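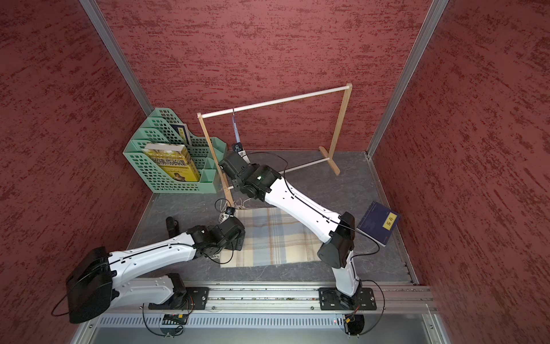
Flalville bench team: ours stopped with fault 45 on the second run, both arms powered, and restarting only brought the fault back.

Section 11. Clearing fault 45 (arm-to-arm stop)

Fault 45 means the Tasent controller found the two forearms closer together than the set limit. Both arms hold position until the fault is cleared by hand.

CAUTION: Keep hands outside the enclosure while the arms hold. A held arm can drop when power is removed.

1. Press Stop on the Weline panel. Do not press Restart.
2. Note which forearm is on top. That arm moves first.

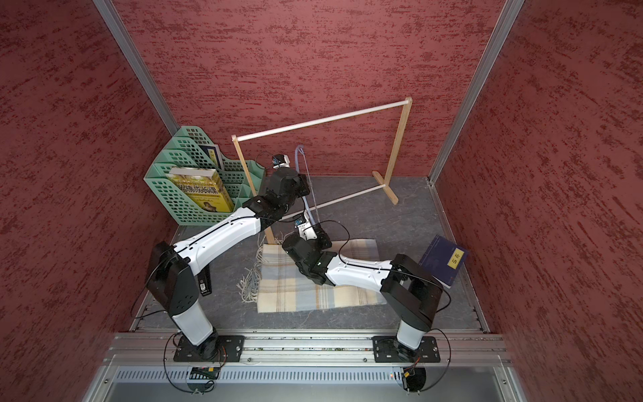 Reading time for this section: 2 minutes

3. Select the upper arm and jog it straight up in slow mode. Stop if the other arm moves with it.
4. Jog the lower arm back toward its own base.
5. Check the grippers for caught cloth — loose threads and fringe catch easily.

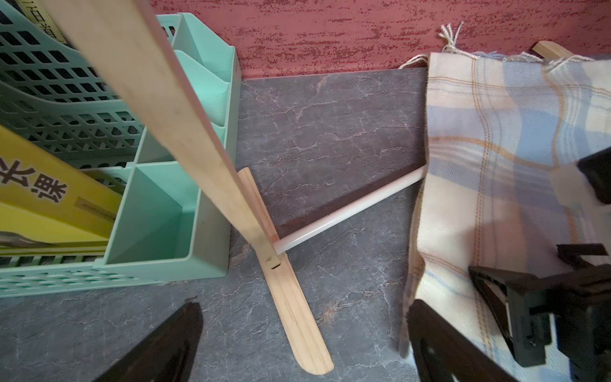 Fig. 13. Gripper fingers at the cloth, wrist camera view.

6. If cloth is caught, open the gripper from the panel. Do not pull on the cloth.
7. Press Clear, then Home.

NOTE: If fault 45 returns after homing, set the Lungu spacing value to 91 and repeat from step 1.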